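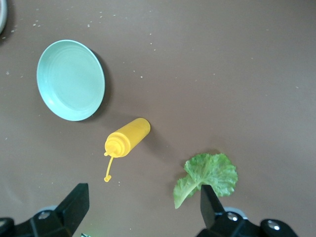 食卓の片付け手順:残った食材、調味料ボトル、食べこぼしの処理

カテゴリ:台所・食卓の手入れ > 片付け
3月 文:Zistwood編集部

食後のテーブルを片付けるときの作業順をまとめる。対象は、皿、絞り出し式の調味料ボトル、葉物野菜の残り、細かいパンくずが同じ天板に載っている状態である。茶色の天板では淡い色のくずが目につきやすいが、濃い色のくずは見落としやすい。拭き上げの前に一度、斜めから天板を確認する。

用意するもの

・乾いた布巾 1枚
・固く絞った布巾 1枚
・卓上用の小ぼうき、またはスクレーパー
・くず受け(浅い皿で代用可)
・中性洗剤
・葉物用の保存容器

手順1 葉物を先に分ける

レタスなどの葉は最初に取り上げる。天板に直接置かれていた葉は、表面にくずが付いている可能性があるため、皿には戻さない。加熱調理に回す場合は、流水で表裏を洗い、縁の縮れた部分を指で開いてすすぐ。くずは縁のひだと、中央の太い葉脈の脇に残りやすい。洗った後は水気を切り、キッチンペーパーで包んで容器に入れる。生食用の葉とは容器を分ける。置かれていた時間が分からない葉は廃棄する。

手順2 ボトルを立てる

横倒しのボトルは、胴を強く握らずに持ち上げる。中身が入った状態で胴を押すと、ノズルから内容物が出る。キャップの根元を持ち、ノズルを上に向けてから立てる。

栓がひもでキャップにつながっている型では、次の順で閉じる。

(1)ノズルの先端を乾いた布巾で拭く。
(2)栓の内側を確認し、付着物があれば拭き取る。
(3)ひものねじれを戻す。
(4)栓をノズルに真上から押し込む。

ひもがねじれたままだと栓が斜めに入り、保管中に外れることがある。ねじ込み式キャップの緩みも同時に確認する。溝のある側面に固まった調味料は、ぬるま湯で湿らせた布を2分当ててから拭く。乾いたままこすると溝の奥に入り込む。

手順3 皿を下げる

皿は天板の上を滑らせず、持ち上げて移動する。高台や縁の下にくずを噛んだまま引くと、天板に細い傷が付く。内側に同心円状の筋がある浅皿は、筋に油分が残りやすい。洗うときはスポンジを筋に沿って円を描くように動かし、最後に中心から外へ一度すすぐ。

近くに別の器がある場合も、この段階ですべて下げる。器を残して部分的に拭くと、境目にくずの線が残る。

手順4 くずを集める

先に乾いた状態で集める。濡れた布を最初に当てると、パンくずが水を吸って潰れ、艶のない天板では跡になる。小ぼうきは奥から手前へ、次に左から右へ動かす。往復はさせない。くずが密集している箇所は一度で取り切ろうとせず、外周から中心に寄せてから受け皿に落とす。

手順5 拭き上げ

固く絞った布巾で、天板の長辺と平行に拭く。油分がある箇所のみ、薄めた中性洗剤を使う。洗剤を使った範囲は水拭きを二回行い、乾いた布巾で仕上げる。水分を残したまま器を置くと輪染みの原因になる。

補足:天板の仕上げによる違い

Tranarの天板のような艶消し仕上げでは、研磨剤入りの洗剤とメラミンスポンジを使わない。こすった部分だけ光沢が出て、元に戻らない。目立たない裏面や端で試してから全体に使うこと。

補足:ボトルの保管

ボトルは栓を閉じ、立てて保管する。開栓後の保存温度と期限は、詰めた調味料の表示に従う。詰め替え時は継ぎ足しをせず、本体、キャップ、栓を分けて洗い、完全に乾かしてから充填する。ひもが白く変色している場合や、栓がノズルに固定されない場合は、キャップごと交換する。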